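The Hinge and the Handle: How Molded Household Plastics Wear Out

By the time a plastic kitchen tool fails, the cause is usually several years old. A gate mark, a cold weld line or a wall that changes thickness too quickly is fixed in the part when it leaves the mold, and use only finds it. Miloslav Říha has spent most of his working life cutting open broken household goods for Brelness, a small test lab that takes in returns from manufacturers and retailers, and his records are a fair guide to where such things break.

The lab's current study covers 374 returned items, all of them cheap injection-molded goods with no moving parts other than a hinge. Říha sorts them by the place of first fracture. The largest group broke at a change of section, meaning a point where a thin wall meets a thick one. Handles account for most of these. The second group, 86 items, broke at a living hinge, the thin strip of flexed plastic that joins a lid to its box. The rest are a mix of impact cracks, warping from dishwashers and surface crazing from cleaning products.

Material explains part of the pattern. Polypropylene is the usual choice for hinges, as it can be flexed many times without cracking when the strip is thin and the melt has flowed across it in one direction. It is also waxy to the touch and hard to glue. Polystyrene is stiff, takes a good gloss and costs little, but it tolerates very little bending before it whitens and splits. ABS sits between the two — tougher than polystyrene, stiffer than polypropylene, and more expensive than either. A buyer in a store has few ways to tell them apart. The recycling mark helps when there is one: 5 is polypropylene, 6 is polystyrene, and 7 covers almost anything else.

Cooling matters as much as the choice of resin. Thick sections hold heat longer than thin ones and shrink more as they set. On a solid grip this shows as a sink mark, a shallow dip in the surface, or as a void in the core that cannot be seen from outside. Molders avoid both by coring out the grip and adding ribs. A rib should be thinner than the wall it supports, or it will produce a sink mark of its own on the opposite face.

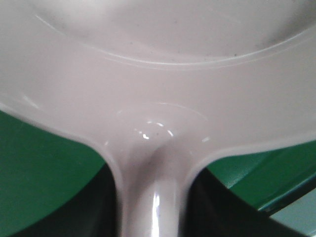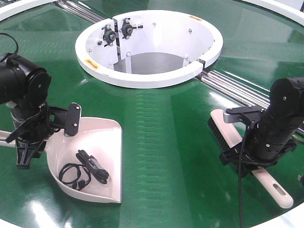
Pale plastic, from close up and with a dustpan and matching hand brush over a green surface.

Radius is the other variable, and the cheapest to get right. A sharp inside corner concentrates stress in a small area, and a crack that starts there needs little encouragement to travel. Říha measures inside radii on every item he sections. In the handle group, the items with the tightest corners had been returned earliest, some within 8 months of purchase. Tool makers know this well enough. Sharp corners survive because they are quick to machine and because a sample part feels strong in the hand when it is new.

Two firms have changed their tooling in response to the lab's reports. Grernia, which makes storage boxes, moved the gate on its largest lid so that plastic fills across the hinge from one side. The older tool had two gates, and the two flow fronts met in the hinge itself, leaving a weld line along the part that had to bend. Andska kept its gate position but opened up the inside corners on its scoops and colanders, at the cost of slightly more resin in each part. Its return rate for broken handles has since dropped by almost 20 percent, by the company's own count.

Benmoussa, a third client, took a different route and switched resin. The new grade contains a rubber modifier and handles impact better at low temperature, a concern for goods kept in garages and sheds. It also scratches more easily. Říha's view is that the trade is sound for a bucket and poor for a cutting board.

Age affects all of these materials. Sunlight breaks the polymer chains near the surface, and the first sign is a chalky look, followed by fine cracks. Pigment slows the process to varying degrees. Carbon black is the most effective and appears in most outdoor goods for that reason. Uncolored parts need a stabilizer, and on low-cost goods the dose tends to be small. Yellowing indoors has other causes, among them heat and the additives in the resin.

For owners, the practical advice is modest. Keep thin-walled plastics off the bottom rack of the dishwasher. Avoid solvent cleaners on anything clear and stiff. Store hinged boxes closed, with the strip unflexed. A crack at the base of a handle cannot be glued reliably in polypropylene, whatever the label on the tube says.

The next set of tests, on snap-fit clips, starts in May.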